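Gripper trial FAQ
Last edited 2023-02-16

Same questions keep coming in so putting them in one place. Will add more when there's time.

Which grippers are in the trial?
Two. The Buvik parallel one (flat jaws, rubber faces) and the Semport with the angled fingers and textured pads. Kramer suction cup was on the list, dropped. No good on cloth.

Same arm for both?
Yes. Same arm, same controller, same wrist camera mount. Swap takes 11 minutes if the screws are where you left them.

Why is the Semport slower to close?
Default speed in the driver. You can raise it but then the force reading gets jumpy. We left it at default for all runs so the numbers compare.

How many tries per object?
6 per gripper. If it drops the thing on the way up it counts as a miss, even if it got a good hold first. Drops after the lift are logged seperately.

Do I need to recalibrate the camera after a swap?
Yes. Every time. Skipped it once in February and lost a whole set of runs.

Can I use the Tustham controller instead?
Should work, not tested by us. Config file is different, don't copy ours over. If you try it send the log.

What does the wrist view look like with the Semport on?
Fingers come up from the bottom, one each side, gap in the middle. Leave them wide open on approach or they cover too much of the object. Green bag in this one, upright, zipper side to the camera. Strap loops out to the right, so watch that when you pick an approach angle. Smaller stuff stays farther back on the table. 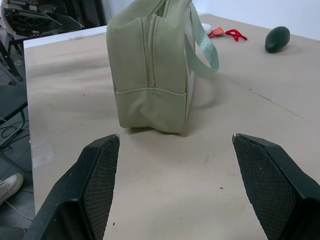
Why soft bags at all?
Hard boxes told us nothing, both grippers got nearly all of them. Bags fold, straps catch. More useful.

Grab by the strap or the body?
Body. Strap grabs go in a different sheet, don't mix them.

Pads look worn, replace?
Not mid-set. Finish the set, note it, then change both fingers together. Spares come in packs of 3 which is annoying.

Arm stops halfway down with no error?
Check the cable at the wrist first. Then the soft limit in the config, it resets to the factory value after an update. Still stuck, power cycle the controler and home it again.

Where are the results?
Shared folder, one sheet per gripper. Semport sheet isn't finished yet.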